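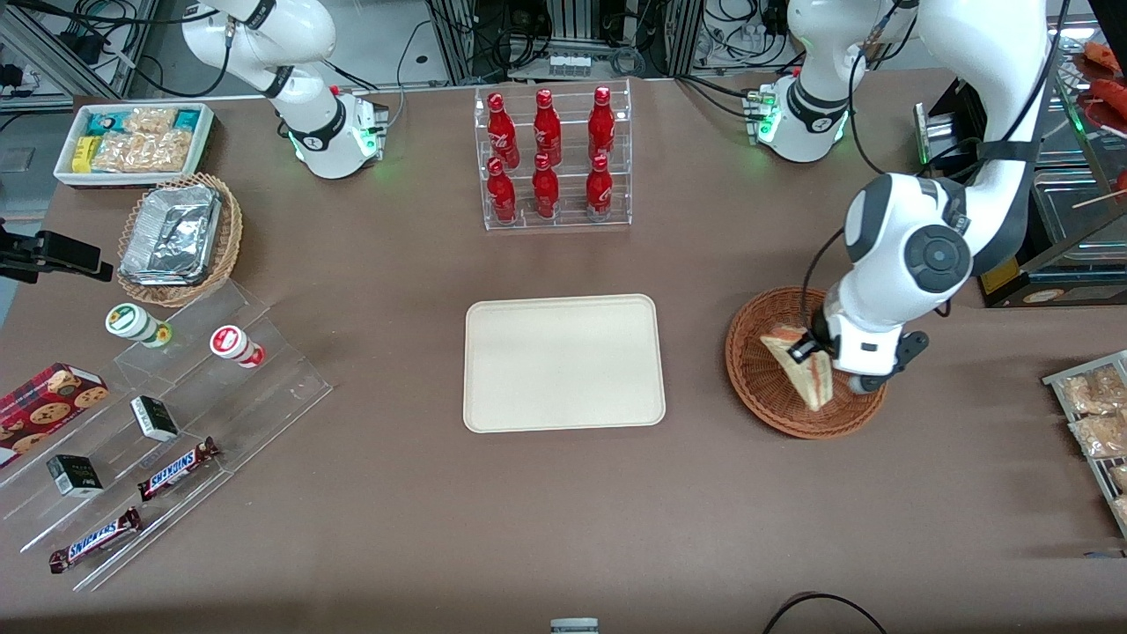
Ultum、最高経営責任者にティホミル・クラスニチ氏 創業者は製品開発に専念

業務文書向けの言語モデルを開発するUltumは、ティホミル・クラスニチ(Tihomir Krasniqi)氏が11月付で最高経営責任者に就任すると発表した。創業以来同職を兼ねてきた共同創業者は取締役にとどまり、製品開発を担当する。

クラスニチ氏は大学で統計学を学んだ後、会計ソフトのCaronに入社した。配属先は請求書の読み取り精度を検証する部署で、本人の話では最初の二年はほとんどの時間を誤読の分類に使っていたという。その後、欧州の中小企業向け事業に移り、在籍は通算で14年になった。Caronでの最後の肩書は事業開発責任者である。

Ultumとの接点は、Caron時代に同社のモデルを取引先として評価したことだった。当時のUltumは社員17人で、契約書の要約機能を売り出したばかりだった。クラスニチ氏の部署は評価の結果、導入を見送っている。要約の質には問題がなかったものの、元の条文のどこを根拠にしたのかが利用者に示されず、法務の担当者が結局全文を読み直すことになったためである。同氏はその旨を書いた報告書をUltumにも渡した。半年後に届いた改良版では、要約の一文ごとに該当する条項が表示されるようになっていた。

「断った相手から、断った理由をそのまま直したものが送られてきた。そこで初めて、この会社の中の人に興味を持った」とクラスニチ氏は振り返る。入社はその翌年で、最初の役職は営業統括だった。

営業統括としての仕事で社内外によく知られているのは、料金体系の変更である。それまでのUltumは処理した文字数に応じて課金していたが、月末に文書が集中する顧客では請求額の見通しが立たず、利用部門が使用を控える例が続いていた。同氏は文書の種類ごとに定額とする案を出し、開発側の反対を受けながら3社で試験的に適用した。長い文書ばかりを扱う顧客では採算が悪化したが、解約は減った。現在の料金表はこの試験をもとに作られている。

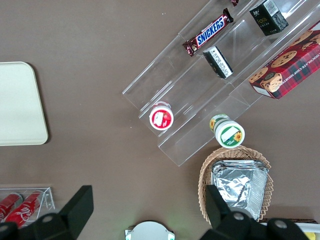
一方で、うまくいかなかった案件もある。一昨年に始めた物流会社Batistaとの共同事業では、通関書類の下書きを自動で作る機能を開発したが、書式の改定に追いつけず、提供地域を広げないまま終了した。クラスニチ氏はこの件について、改定を監視する担当者を置かずに契約を結んだ自分の判断の誤りだったと説明している。開発した部品の一部は、社内で使う書式管理の仕組みに転用された。

新体制での最初の課題は、次期モデル「Okumlow」の提供開始になる。Okumlowは従来のモデルより小さく、顧客の社内サーバーで動かすことを前提に設計された。文書を外部に出せない官公庁や医療機関からの問い合わせに応えるもので、先行利用には200の組織が申し込んでいる。対応する文書は契約書、議事録、規程類で、図面や手書きの書類は当初の対象に含まれない。

性能については、長い文書をまたぐ参照の処理でクラウド版に及ばないことを同社も認めている。別紙や付属書を何度も参照する契約書では、根拠として示す条項を取り違えることがあり、先行利用の期間中に修正を重ねる予定である。クラスニチ氏は提供開始の時期を明言せず、「取り違えが残ったまま出せば、昔の自分のような人が評価して断るだけだ」と述べた。

人員面では、導入支援の部署を新たに設ける。これまでは営業担当が設定まで引き受けており、契約が決まっても使い始めるまでに時間がかかるという苦情が多かった。新部署には法務や総務の実務経験者を採用し、顧客の規程に合わせた初期設定を受け持たせる。開発職の採用は当面、欠員の補充にとどめる。

資金調達について同社は、既存の株主との協議を続けているとだけ回答した。上場の予定を尋ねたところ、クラスニチ氏の答えは「いまは議題に載っていない」だった。

日々の仕事の進め方は営業統括のころから大きく変えないという。午前8時半からの一時間は会議を入れず、顧客から届いた不具合の報告を自分で読む。経営者になってもこの時間は残すつもりで、秘書にもそう伝えてある。報告は分類して開発部門に回し、返答が遅れているものには自分の名前で一言添える。Caronで誤読を数えていたころからの習慣だと話した。

次号では、Okumlowの先行利用に参加した自治体の担当者に、導入前の準備と費用の内訳を聞く。

ホーム 記事一覧 人物 企業 バックナンバー 購読の変更

お問い合わせ | 配信停止 | 本紙掲載記事の無断転載を禁じます | ページの先頭へ戻る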